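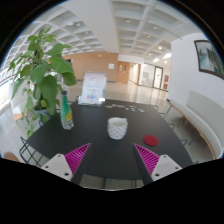

Mestberg-house Digest, Vol 131, Issue 4

Re: coasters in the lobby
From: Salim Mosoti

Annunziata Valentini wrote:
> Could we please settle the coaster thing before the open evening.
> I'd like one under every cup and bottle on the dark table, and the
> rest put out along the far side where people can help themselves.
> Also is the sign holder staying? Dexter wants it moved to the
> front desk. I don't mind either way but I need to know by 4 pm.

Quick one, between meetings. Sign holder stays. The desk is full of parcels and it gets read more by the plant end anyway.

Coasters yes. The dark red round one is my favorite, looks good on the black top. Table shows every ring, I was rubbing at one with a cloth for ages last month and it only half went. So mugs AND bottles please, the green plastic ones as well. People put a coaster under their coffee and then stand the bottle straight on the table.

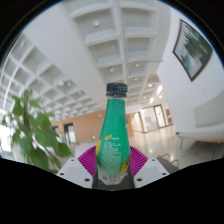

Same goes for anyone eating lunch there. Caps back on when you walk off, and take the empties with you, the bin by the stairs is fine. I'm not fussed about which mug goes where, white ones all live on the top shelf.

Order from Grullham came to 336 with shipping, bit more than I said. Tullio has teh receipt. They'll do up to 400 on account if we want more but I think we wait.

Chairs – leave them on the one side for now, Santeri is bringing felt pads for the feet.

Pasting my note from the other list, for those who missed it.

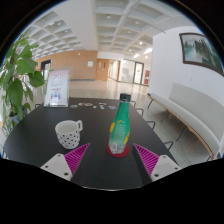

Skendale, August

Mixed coasters are fine. We tried a matched set in room 253 and it looked like a waiting room, the odd colors are nicer. Small cards and bits can lie out at the back of the table, just keep them off the edge so they dont get swept onto the floor. Wipe with a damp cloth, no spray.

Salim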